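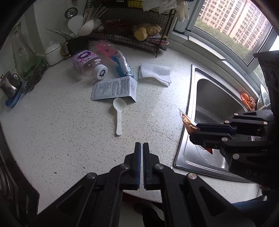 Kirkovham kitchen, the counter by the sink. Scoop, leaflet, bottle, wrappers.

6 October 2010

Quick page, rest to follow when I get a minute. We had the kitchen at Kirkovham from July and it's time to hand it back. Cupboards are finished, drawers nearly. Counter is where everything ends up — you know how it goes.

The white scoop: plastic, flat handle with ridges on the end. Aranka wants it kept, goes in the box marked Tanguy with the other measuring things. Don't toss it please.

Leaflet with all the tiny print. Folded and creased but keep it untill Csenge has been through the paper pile.

Bottle on it's side, purple and pink label with the cartoon head, Chinese writing. If it's anyones, say so before Gyula does the recycling run. Cap is on, and it has a little cartoon too.

Crumpled see-through wrapper, pink and blue — trash. Same for the torn packet over by the sink.

Wire rack stays, belongs to the house. Sink and tiles get a last scrub after the counter is clear. Ottó has the good sponges.

Still to come: pantry shelf, the hall closet, Ankica's jars (57 of them, she counted, we are wrapping every one in newspaper). Boxes so far about 114, mostly books.

Need more tape!! Two rolls at least. Leave them by the back door.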